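When I meet Wahyudi Nair, he has already worked since the early morning, and he asks if we can talk while he drinks his tea. He leads the home recordings at Zetach, a small company in Wastulden that collects examples of housework for learning systems. Before this he repaired sewing machines. He speaks slowly and likes to correct himself.

I ask him first why his people carry the gripper in their own hands.

"A person knows already how to pick up a pillow," he says. "The machine must learn it from someone. If we hold the same fingers that the robot will have, then what we show is also what it can do. With my bare hand I can cheat. I have a thumb."

The project is called Cotiten, and it started in October with kitchens. Now it has moved to living rooms, and Nair finds them more difficult. A cup keeps its shape, he explains, but a cushion changes it every time you touch it.

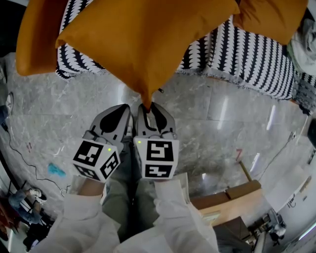 SOFT OBJECTS

For cushions, the collectors are asked to take the cloth by a corner. I wanted to know if this is a rule.

"It was a rule for 4 weeks, then I removed it," Nair says. "Everybody did the same corner in the same way, and the recordings looked like copies. I want the slow person and the impatient person. I also want the mistakes, when the cushion falls and you take it again. Please do not delete this, I tell them."

One recording lasts 30 seconds or less. The printed markers on the gripper help the software to follow how the fingers open and close. A new collector practices for one morning, and Nair sits near and says very little. He admits that he was too strict in the beginning, and that two good people left because of it.

Does he think about the robot when he watches? He is quiet for a moment.

"I think about my mother's sofa," he says. "She arranged it every evening at 9. I would like to have a recording of that."

Next he wants to try bed sheets. He has asked for 8 more homes, and he is still waiting for an answer.

Comments

amadi_reader
Do the people get paid per recording or per hour? I missed this in the text.

Tilde K.
My cushions would be a good test, the dog sleeps on them.

amadi_reader
Please ask him about fitted sheets next time!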